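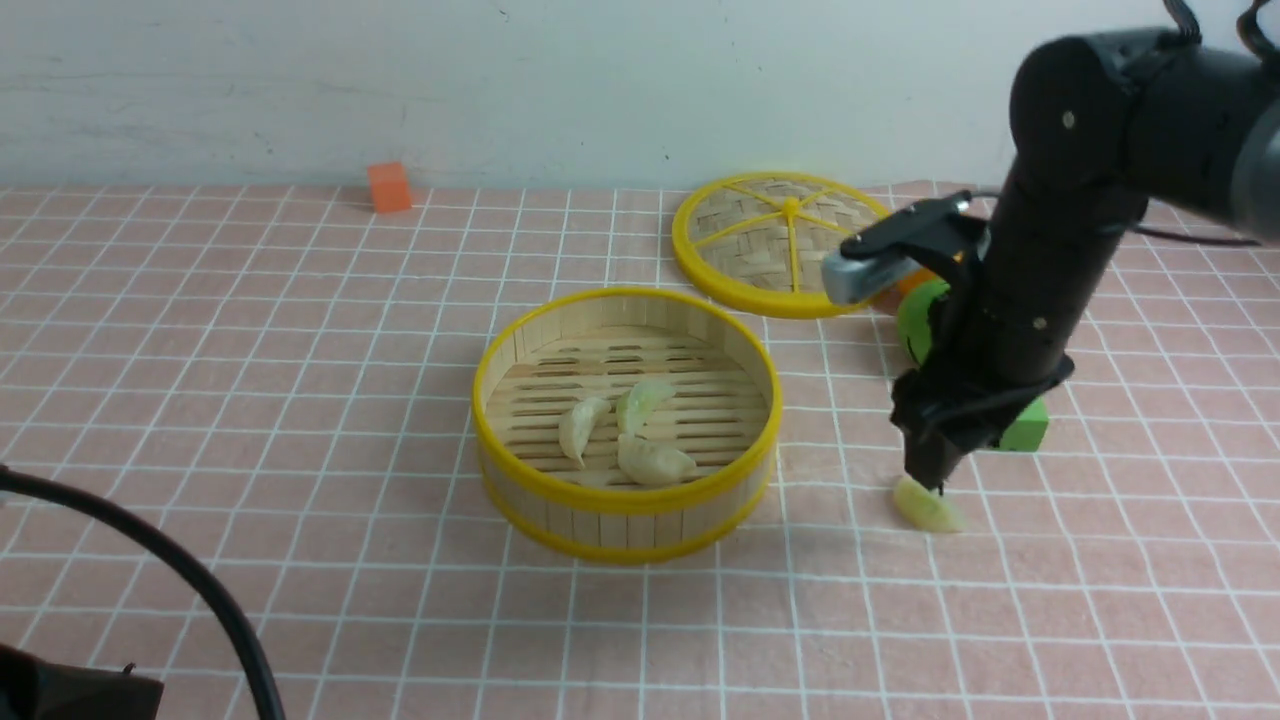
Filed under: Kitchen Notes, Dumplings & Other Small Parcels

Print this post | E-mail this to a friend

I have been making dumplings since January with more enthusiasm than skill, and several of you have written to ask how it's going, so I thought I would sit down with a cup of tea and tell you. It's going pretty well! I still can't pleat one the same way twice, and my kitchen floor has had more flour on it this winter than in the nine years before, but I look forward to it all week and I don't think I can say that about any other kind of cooking.

The whole thing started with the steamer. I'd been getting by with a metal insert that unfolds like a flower (my mother had one, your mother probably had one) and it does a perfectly good job on broccoli. Dumplings are another matter. They slide down toward the middle and end up in a heap, and then when you try to lift one out, its neighbor comes along too and leaves half its bottom behind. I put up with that for longer than I should have. Then I was in Dustville to drop off some curtains, and I stopped in at Auer, the housewares shop on the corner past the post office, the one with the bell on the door that sticks. They had bamboo steamers stacked up near the back, and I went for the kind with the bright yellow plastic rim, partly because it was cheerful and partly because I've wrecked a plain one before by letting the edge scorch against a pan.

I do like that yellow. There's a band at the bottom to match, and the lid is woven bamboo with yellow spokes coming out from the middle like a wheel. Set down on my pink tablecloth with the white grid on it, it looks like something from a birthday party. My sister says the two colors fight. I say they're having a nice time.

Now, the dough. I use 2 cups of plain flour and just-boiled water, and I've stopped measuring the water because it seems to want a different amount every time it rains. You stir it with chopsticks until it looks like a mess, and then you let it sit until you can bear to put your hands in it. Knead it until it's smooth, cover it with a bowl, and go do something else for half an hour. I used to skip the rest and roll it right away, and the wrappers kept springing back on me like window shades.

For the filling I've gone back and forth. Pork and napa cabbage is the one everybody asks for. My own favorite is mushroom and tofu with a good deal of white pepper, and if you salt the cabbage (for either one) please squeeze it out properly afterward. Squeeze it, and then squeeze it again when you think you're finished. The pork needs to reach 145 degrees at the very least if it were a chop, but ground meat wants to go higher than that, to 160, so I leave mine in the steamer a good while and check one from the middle.

The pleating I learned from Nadiia Antoniuk, who lives two streets over and grew up making varenyky by the hundred with her aunts. She was very polite about my first batch. She showed me how to hold the wrapper in the curve of my hand and only pleat the side facing me, pressing each fold against the flat back edge, so that the dumpling bends itself into a crescent. That was the part I'd been missing. I had been pleating both sides and getting something like a coin purse. Mine still come out a bit plump and lopsided, but they stay shut, and I'm very proud of that.

Please give them room in the basket. I know it's tempting to fill it up — I have a hungry household and one burner that works properly — but the skins stick to each other if they touch, and I would much sooner do another round. I cut squares of parchment if I'm being careful and brush the slats with oil if I'm not.

Hendrik Cuypers left a comment on my last post asking how to clean bamboo without ruining it. Hot water and a soft brush, Hendrik, no soap, and then stand it on its side somewhere airy until it's dry all the way through. Mine lives on top of the refrigerator. I did once put a steamer away damp in a cupboard and I won't describe what I found in there come spring.

Next time I want to try a sweet filling, probably red bean, and I've been promised a recipe for a chili oil that's supposed to keep for months. If any of you have a dipping sauce you swear by, leave it in the comments. I'm getting a little tired of soy and vinegar.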